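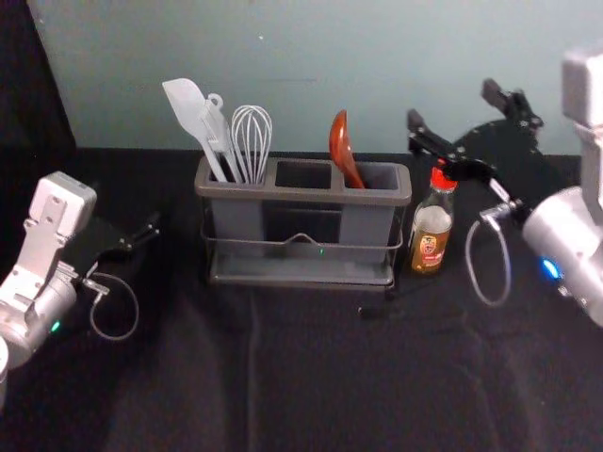
Figura 1. Escurridor de tres compartimentos con espátula, pala ranurada, batidor y cucharón; a la derecha, una botella de vidrio con tapón rojo.

12 compartidos · 3 comentarios

4.2. El compartimento vacante

Preguntados por el orden de sus utensilios, los 58 hogares de la muestra declararon tener un sistema. El sistema, examinado de cerca, consistía casi siempre en amontonar lo de uso diario en un solo hueco y reservar otro para un cucharón con aspiraciones de propietario único. Holroyd (Terence, no su hermano, que estudia cajones) llama a esto «densidad afectiva»; nosotros preferimos «pereza», término más económico. De las 312 recolocaciones anotadas en septiembre, ninguna fue precedida de una consulta al resto de la familia.

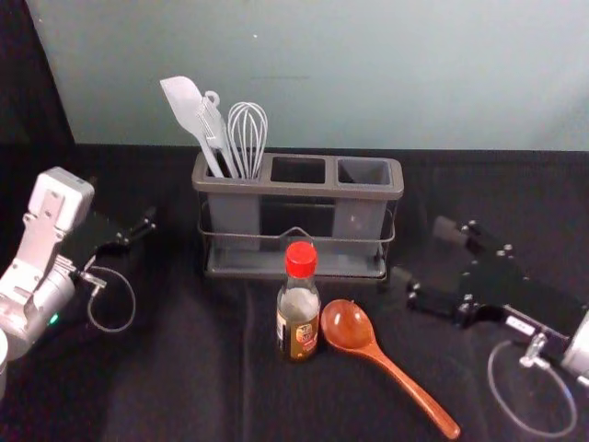
El cucharón merece párrafo aparte. Por longitud y por carácter tiende a acabar tumbado en la mesa, y los participantes defendieron esa posición con argumentos que ocupan 6 páginas del anexo. Las botellas de condimento plantean una dificultad afín: carecen de sitio asignado en la pauta Skilamia y, sin embargo, aparecen junto al escurridor con una constancia que ya quisiéramos para nuestros encuestadores. Las codificamos como «vecinas».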